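Search stories, people, topics Go

March 25, 2021
By Felista Ondieki

The best rulebook I have read all year is seven pages long and mostly about laundry. It came out of Narkon in January, and it sets down how people should record household chores so that a robot can learn from them. I loved it!

Rule one: leave the home alone. No clearing the bed first, no swapping a busy blanket for a plain one. Nassoro Nzioka, who wrote most of the draft, wants patterns, creases and piles of clothes, because a machine trained on tidy rooms will be lost in yours and mine.

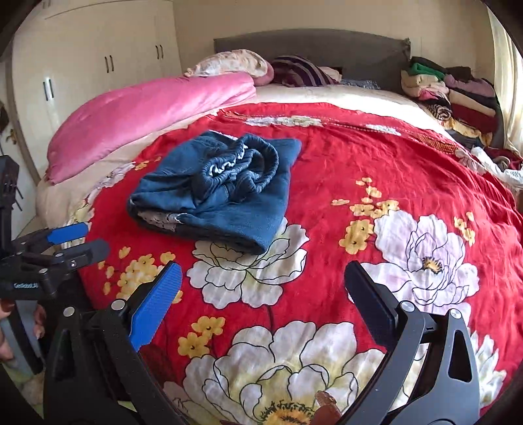 A folded blue garment on a floral blanket, beyond the open jaws of a hand-held gripper.

Rule two is about consent, and it's stricter than I expected. Everyone in the household signs, and anyone can have a recording pulled later. Of the 3678 recordings checked so far, 521 were sent back, many for skipped paperwork.

Then there's my favorite, the rule on mistakes. Keep them! If a shirt slips, you pick it up and carry on, and the slip stays in. "A clumsy fold is still a fold," Nzioka told me. He also caps each session at 20 minutes, to spare people's wrists.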